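4.2 Storage habits

Of the 24 households we visited in Lustedcombe, nine folded their dark clothes. The rest owned a chair. Respondents who did fold rated their own neatness at 90 out of 100 - a score our field notes do not always support.
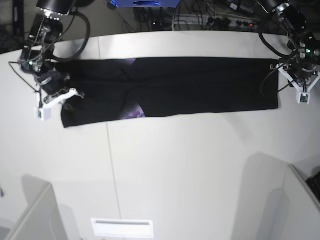
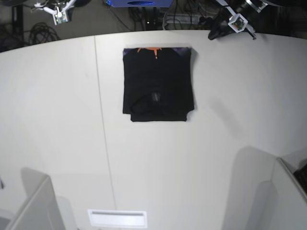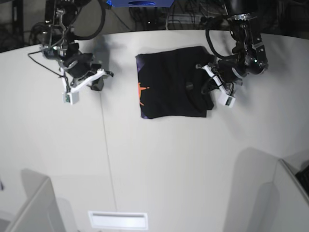

Figure 3. Black garments on a white tabletop, with purple showing at the edges.

Fold type had no clear link to how long a garment was kept. Owning a second chair did, and we return to it in Section 5.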